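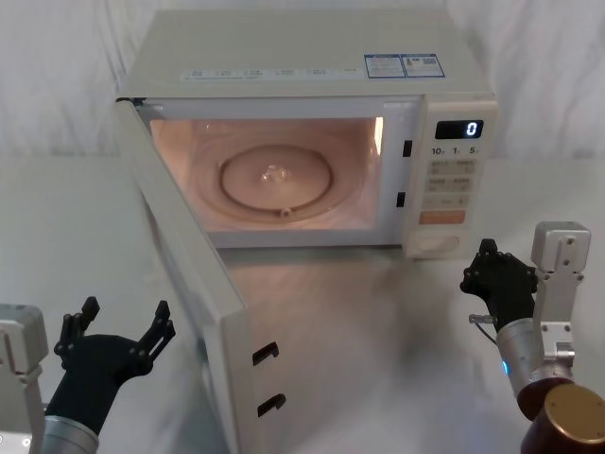

**Hikcombe Community Kitchens: progress report to the Maldonado Fund**
August 7, 2019

The grant has now been in use for two full quarters. Work at the Hikcombe site is complete and the kitchen has passed its hygiene inspection. The Fosetport site is behind schedule.

**Meals and attendance**

The Hikcombe kitchen served 2,605 lunches in the reporting period, against a target of 600 for the opening quarter and no fixed target thereafter. We propose to agree one with the Fund before the next report. Evening cookery classes were attended by 14 residents, most of them referred by the housing office.

**Fosetport**

Drainage repairs in Alley Road delayed the fitting of the extraction system. Konrad Tomaszewski has obtained a revised programme from the contractor, and handover is expected at the end of August. No additional funding is requested.

**Staffing**

Dayana Villalobos was appointed kitchen supervisor. The post of deputy remains vacant and will be advertised again.

**Expenditure**

Spending is within budget under all headings except waste collection. A full statement is attached at Annex B.

Mirjam Maes
Programme Manager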